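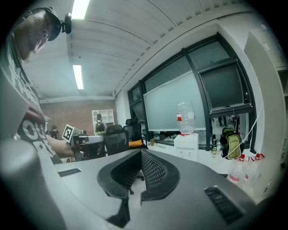
Writing down every promise you make is a good way to end up making none, a reader objected last night under the September entry, and the people on the receiving end would rather have a late favor from you than a spreadsheet. I read it before bed and again over breakfast. It is a fair objection and I don't have a full answer to it.

January 17, 2018. Log at 526 lines.

For the record, the method is the same one I started with in September. Any time I tell another person I will do something, it goes in the Gorow notebook the same day: what I said, who I said it to (initials only), and a due date if one was spoken. If no date was spoken, I leave the column blank. At night the lines get copied to the spreadsheet. A line closes when the thing is done or when I have told the person it will not be done. Silence does not close a line.

Open lines as of tonight: 17. The oldest is from the first week. I told a neighbor I would look at her gutter bracket and I have walked under that bracket most mornings on the way to the bus. It holds. I moved the line to the top of the sheet in bold, where it has had no effect.

What the data supports so far is narrow. Lines with a spoken date close far more often than lines without one. I expected that. I did not expect the wording to matter as much as it does. Anything I recorded as "I'll try to" has a poor closing rate, and anything I recorded as "yes, I can" has a good one, even when the second kind is more work. I suspect "I'll try to" is a refusal that I am passing on to myself to deliver later, and then I don't deliver it.

On the reader's point. The number of new lines per week did go down in November and has stayed down. I had been treating this as an improvement. It could equally mean that I have become stingy, that I hear a request coming and calculate the cost of writing it up. I can't separate the two from the sheet. There is no column for things I was about to offer and didn't. I considered adding one and decided it would be filled in dishonestly.

One case from this week. At Sabbagh, after the lunch rush, somebody I used to work with asked whether I would read over her application for the Hornolen library job. The old reflex would have been "sure, send it over," no date. I asked when she needed it. She said Friday would be ideal but – and here she looked slightly put out – it wasn't a contract. I gave her a day anyway, read it that evening, and sent it back with 2 pages of comments. Line closed. She thanked me. I still think about the look.

So the date can be asked for in a way that sounds like invoicing. Change for the next month: offer a date myself in place of asking for one. "I can read it tonight" carries the same information and doesn't hand the other person a form.

Other changes.

The weekly review moves from the evening to the morning. In the evening I close lines generously. Last month I had to reopen 5 of them, all of the type "mentioned it to him, he seemed fine."

Promises to myself come out of the log altogether. They were clogging it. The running, the Sandero manual I was going to read before touching the car's heater again, the early nights. Those fail for different reasons and need a different sheet, or no sheet.

Apologies get logged as a closing event with the date they were made. At present a line that closes by apology looks identical to one that closes by work, and that flatters the totals.

I answered the reader after lunch. I said the people involved don't see the spreadsheet, and that before it existed they were getting neither the late favor nor word that it wasn't coming. I also said that the drop in November bothers me and that I would report back on it. That went in the notebook as line 527, no date spoken, and then I went back and edited the reply to put one in: end of February.

Gutter bracket: the ladder is in my sister's garage. Called her at six, no answer. Will call tomorrow before work, and the neighbor after that, whichever way it goes with the ladder.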